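May 25, 2020

Parked car clearance, street log from Keltevia

Today I worked only on the replay, no driving. The log has 3,540 frames, and the planner asks for a stop in 7 places. Three of them are correct in my opinion. The other four are all the same problem, so I write it down before I forget the details.

When a car is parked at the left side, the obstacle layer makes the box too wide. The box grows toward the middle of the road, and then the corridor for the robot becomes narrower than the limit in the config. The planner does what we told it to do, it stops. So I don't want to touch the planner yet. First the box must be right.

I checked the points which go into the box. Many of them are very low, almost at the road surface. With the old ground filter they should be removed, but in March we changed the filter to the Sunik version, and this one fits one plane for the whole view. The road bends and it is not flat at the side, so one plane is a bad fit near the edges. I suspect also the dark area under a parked car, where the segmentation gives the label "vehicle" to pavement. I saw this label error in the overlay for frame 1,230 and in the ones after it.

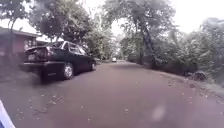

Second thing, the mask for the robot's own body. It was drawn by hand for the old mount and I am not sure it still covers everything in the lower left corner. If some body pixels pass through, they are treated as a very near obstacle. I made the mask 20 pixels larger on this side and ran the replay again. The number of stops did not change, so this is not the reason for the four stops, but I keep the larger mask anyway.

Then I tried the ground filter with separate planes for near and far. Two of the four wrong stops disappeared. The other two are still there, and for them I think the label is guilty and not the plane. I have not proved it.

Small note for whoever uses the Mandagi viewer: the time slider shows the time of the message arrival, not the time of capture. I lost most of the morning comparing a box with the wrong frame. Please switch to header time in the settings before you look at anything.

To do:
- run the two-plane filter on the Fladell log, where the road is straight
- export the remaining two stops with the label overlay
- ask if we can get the vehicle labels cut at the wheel contact line
- put the new mask in the repository, with the mount version in the file name

The branch is pushed but please don't merge it, the filter parameters are still written directly in the code.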